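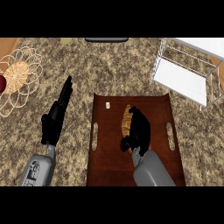
Search the help pages Enter keywords Search

Gripper Comparison FAQ

Which grippers are covered by the comparison?

Two parallel-jaw models, the Gadness and the Tamihana. Both are simulated on the same pair of arms with the same wrist link. Suction tools and multi-finger hands are outside the scope of this release.

Is any of this run on hardware?

No. All published results come from the Truvby simulator. A hardware run of the tray task is planned for November and will be reported on its own page. Do not quote the simulated scores as hardware scores.

What is the tray task?

The arm has to pick up an item from a wooden serving tray on a kitchen counter, lift it clear of the rim and hold it. The target is either the croissant or the bell pepper. The other objects on the counter belong to the Dornora kitchen set and stay loaded for every trial, whether or not the arm ever gets near them.

How many trials are run per gripper?

400 for each gripper and target. Start poses are drawn from a fixed list, so trial 9 of one gripper can be compared directly with trial 9 of the other. If you change the seed, you get a different list and your numbers will not line up with ours.

Why are there two arms in a task that uses one?

The scene file is shared with the handover task, which needs both. In the tray task the left arm is parked with its gripper closed and receives no commands. Removing it changes the collision set, so leave it in if you want comparable results.

Does contact count as a grasp?

No. A grasp is scored when both fingers report contact with the target and the target stays above the tray rim for 2 seconds. One finger touching the item is logged as "contact only."

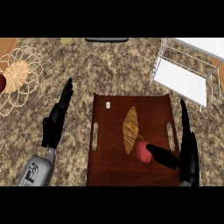 Contact-only trials are kept in the log and counted as failures. They are useful for telling apart two problems that look the same in the summary table: an approach that never reached the item, and an approach that reached it with the wrong finger first. The second is more common with the pepper when it lies close to the croissant, and it responds better to a change in approach angle than to a change in closing force.

Can I set the closing force?

Yes, with grip_force in the controller file. The default is 10 N for both models. Values above the default raise the score on the pepper slightly. The croissant is modeled as a rigid body, so the simulator will not show crushing at any setting. Treat high-force croissant results with caution.

Which view should I use for inspection?

The overhead view. It shows finger placement relative to the tray handles, but the gripper body can hide the target once the fingers close. Check the contact log before deciding that a grasp was good.

My scores differ from the table. What should I check first?

Physics time step, then friction, then the controller version. A difference of roughly two percentage points is within normal variation. Anything larger usually traces back to the time step.

Who maintains the comparison?

Agathe Fleury maintains the scene files and the scoring script. Ataahua Rakena maintains the controllers. Send the contact log and your controller file with any report.

Last revised October 2026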